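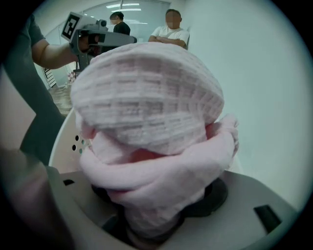

Right, thread about my afternoon at the Jomano open day, as promised to those of you who couldn't get tickets. Long one, get a brew.

1/ Went in expecting a big robot arm doing a dance. Got laundry! A man's worth of kit on each hand (well, a gripper on each hand, covered in those black and white square patterns) and the job was the washing. I could have watched it for hours, and my train home says I nearly did.

2/ The idea, as Grethe Vídalín explained it in her talk: a person does the chore with the grippers, everything gets recorded, and the robot learns from the recordings. They call the project Tela. Each go at a chore is an "episode" and the towels and clothes lot had reached 2461 when she made her slides.

3/ Someone asked why not just film people's bare hands. Grethe said they'd tried, but a robot hasn't got your fingers, so it's better if you're stuck with the same clumsy pinch it'll have. Made sense to me.
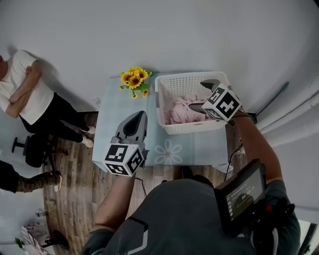 Photo: Lærke Toft / Jomano

4/ Pink clothes in a white basket, sunflowers on the table next to it. I do mine on the bed with the telly on, so already they're ahead of me.

5/ Soft things are the hard bit, apparently. A mug is the same mug every time you pick it up. A dressing gown never is. Þórarinn Bergmann had a whole slide of failed sock pairs and got the biggest laugh of the day.

6/ Had a chat with Hanne Þorgeirsson over the biscuits about whether any of this ends up in people's houses. She reckons hotels and care homes first, and wouldn't give me a year. I did push!

7/ Gripes: the talks room was boiling, and 178 people sharing one coffee machine is a bad plan. Bring a flask.

8/ Next one's in January and they're hoping to add a kitchen table session. I've put my name down. If anyone wants to share a lift from the station, shout.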